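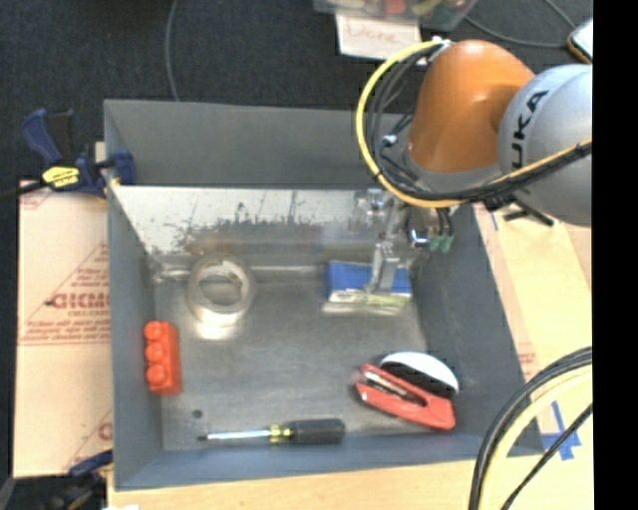

Print | E-mail

The quiet marriage of Natália Magalhães

8 Apr 2020

When Natália Magalhães married her co-star from the series "Pornidley", only five guests were invited. The newspapers learned it in December, 40 days after the wedding, and for one week they wrote about almost nothing else.

The two met on the first day of filming in Soddale. She played a doctor, he played the brother of her patient, and in 52 episodes their characters never kissed. The viewers were waiting for it. "People stopped me in the bakery and asked me when," she tells me by telephone. "I answered that I don't write the script."

She does not like to speak about him, and in interviews she calls him only "my husband". About the ring she speaks more willingly. It belonged to his grandmother in Jerberg and was too big, so she wore it on a chain during the whole last season.

Now she is reading the scripts for "Kragh", a drama in which she will play a divorced singer. He will not be in it. They agreed to work separately for a while, and she says the evenings at home became more interesting.

We use cookies to improve your visit. Accept | Read more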